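The folding rules, version whatever

I have now written the rules for folding a pair of pants three times. The first version was two lines long and I was proud of it. The current one is four pages, and I got an email this morning asking whether page three applies to shorts.

Some background for those of you who only come here for the posts about my gutters. I write the working rules for people who do household chores with hand-held grippers, one in each hand, so that a robot can later learn the chore from the recordings. The project is called Kikerari. The people doing the chores are in ordinary bedrooms and kitchens, and I am mostly at a desk in Flistthorpe with a bagel, telling them how to do it. I'm aware of how that sounds.

Version one said: "Fold the pants neatly. Put them down." I got back 244 recordings and I would say each one was neat. They were neat in every way that pants can be neat. Some people went in thirds, some rolled, and one person made a sort of envelope that I've since tried at home and can't reproduce. For a person watching, fine. For a machine trying to work out what "fold" means, it's like learning to drive from a montage.

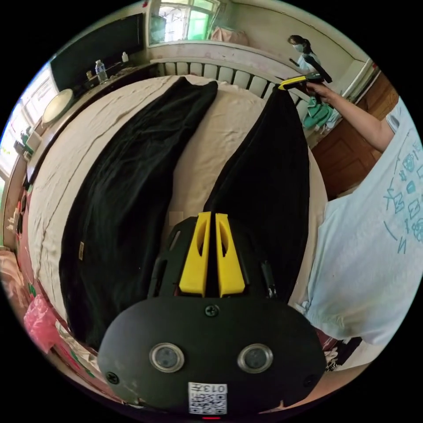 So version two had a starting position. Pants go on the bed, full length, legs apart enough that you can tell there are two of them. Lift one leg by the hem and lay it over the other. Then stop. I wrote "then stop" in capitals, because the natural human thing is to keep going, smoothing and tugging and flicking off lint, and all that fussing gets learned too. I don't want to be responsible for a robot that fusses. There are enough of us.

I had also written that the hem should be picked up "at the corner." A hem doesn't have a corner, as several people wrote to tell me. It has two ends when it's lying flat, so now it says "the outer end of the hem when flat," which reads like a tax form but hasn't drawn any mail.

The bigger fight was about pinching. My draft said to close the fingers on the cloth in one go. Yolanda Cantero, who runs the sessions and has folded more pants than I ever will, sent it back with the whole paragraph struck out and the word "Try" next to it. So I tried. I got a loaner pair of grippers, put my good black chinos on the bed, and spent most of an evening failing to pick them up. Cloth that's lying flat doesn't want to be pinched. You come in from the side, or you push it a little so it rises into a ridge, and then you close. My fingertips have been doing this since I was three and never mentioned it.

The paragraph now says:

Approach low.
Make a ridge if you need one.
Close once. If you miss, open fully before trying again.
Do not chase the cloth across the bed.

The last one is mine and comes from experience.
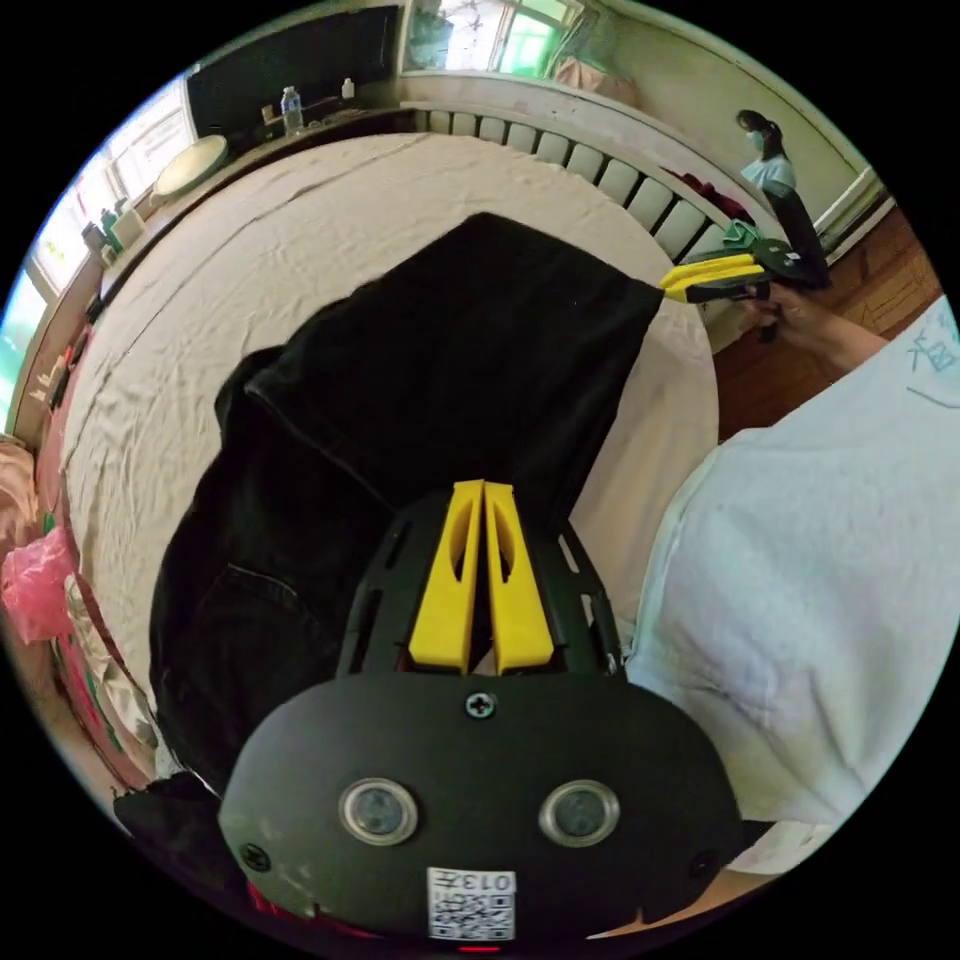 Then there's the rule about what to do with a mistake, which I got wrong for longer than I'd like. My instinct was to throw out any recording with a dropped leg in it. Clean data, clean conscience. Yolanda's view was that a drop followed by a sensible recovery is worth keeping, since the robot is going to drop things all day long and somebody ought to show it what comes next. We went back and forth. I lost, and I was wrong, and I've put that in writing here so she can stop bringing it up.

So drops stay in. What goes out is a drop rescued by any part of the body that isn't a gripper. Elbows and knees are out, and so is the chin, which I had to add by name. You'd be surprised how good people are with their chins.

There was a stretch when I wanted a rule for the room as well. I had a whole section drafted on clearing the bed, clearing the floor, moving the bottles off the ledges and closing the curtains. It was a lovely section. I'd have been happy living in it. I cut it down to one line, which says to keep the piece of bed you're working on clear and leave the rest of the home alone. Robots are supposed to end up in places where people keep their stuff, and people keep their stuff everywhere. My own bedroom currently has a bicycle wheel in it.
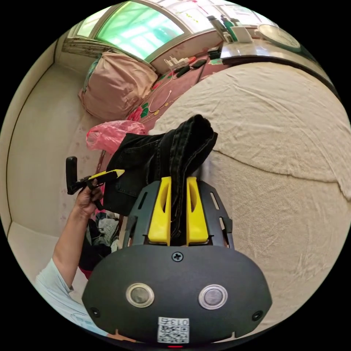
Denim got its own paragraph. It's thick, it has opinions, and when you fold it over it tends to come back up to see what you're doing. The rule is that one gripper holds and the other one moves, and they don't swap jobs in the middle of a fold. I thought this was obvious until I did it myself and swapped jobs twice without noticing.

Pulling was the other thing. Version two said to hold the cloth "taut," and taut turns out to be a personal matter. Some people hold pants the way you'd hold a sleeping cat and others like they're about to raise a sail. I asked for "straight but not stretched." Then I got asked how anyone would know. The best I could come up with was: if the fingers are starting to slide off, you're pulling too hard. It's crude, but you can check it while you're doing it, and I've come to think that is most of what a good rule is. My earlier ones could only be checked by me, afterward, in a bad mood.

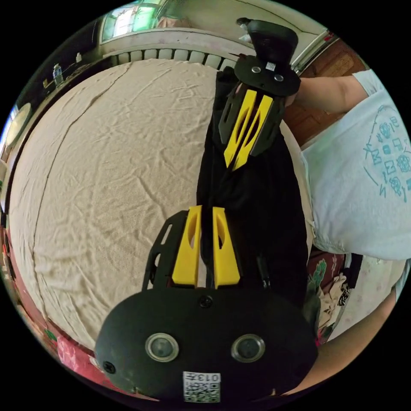 Both hands also have to stay where the recordings can make sense of them, so there's a line about not crossing your arms. I'd love to tell you I thought of it in advance.

The other outfit we swap notes with, Gellaveo, does it all differently. Their document is 2 pages. It has no section on denim. Their person there, Nieto, told me they just pick good people and let them get on with it, and I nodded along on the call and then went and added a footnote about drawstrings. We each think the other one is slightly nuts. We're comparing results in November, and I've been practicing my gracious face.

Anyway, the count stands at 3075 folds under version three, and 466 of those went back for a second look, mostly for things I'd worded badly. "Left leg" was the worst of it. Left as worn, or left as you look at it? Half the crew had gone one way and half the other, and both halves were following the rules. It says "the leg nearer the window" for now, which works great in rooms where the window is where I imagined it.

I still owe somebody an answer about shorts. I've started a paragraph. It's already longer than the shorts.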